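Beverage counter walk-through, Skirnlow building, ground floor
Inspected Oct 19, 2026 by N. Siddiqui

1. Counter surface. Pass. White, curved and unforgiving of coffee rings. Sukport sealed the edge joint last December and it has held, which I record with some surprise.

2. Basin. Pass with comment. Polished to a mirror finish, so every inspector gets to meet her own chin. Check the rim for trapped sugar. Do not use the basin as a shelf for drinks in progress.

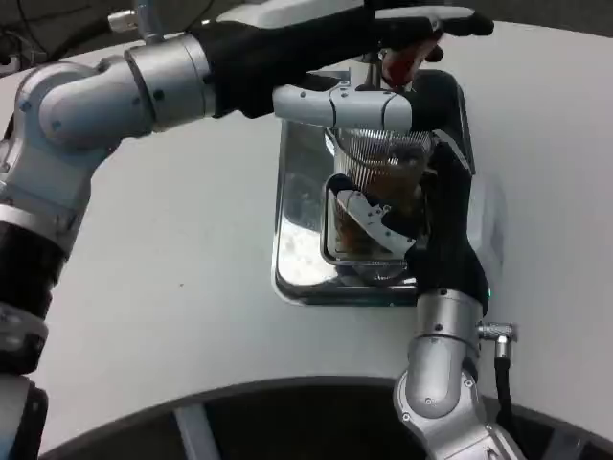
The rim gasket gets its own line on the Rizvi form, so: gasket present, gasket fine. Wipe it anyway.

3. Cups. Pass. Ribbed ones only. The smooth ones slide, as the carpet can testify. Hold each up to the light and discard any with a crack. Box of 200 in the cupboard, opened at the wrong end again.

4. Drip tray. Action needed. Empty it at closing, including the closings when you are in a hurry. Rinse, dry, put back level. A tray that rocks gets a folded napkin under it, and then the napkin gets its own biology.

5. Water filter. Action needed. Udmont rates it for 2,000 cups and the counter reads 1,405. Order one now, given how we order things.

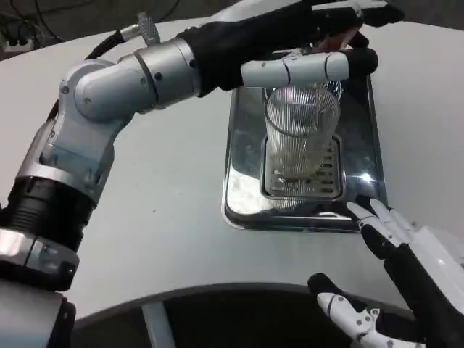 Noreen Siddiqui's napkin remark is unfair, according to a note added by the evening shift: the floor slopes, the tray is innocent, and a proper rubber foot was requested 9 weeks ago.

Foot ordered. Napkin retired. Recheck items 4 and 5 at the next walk-through.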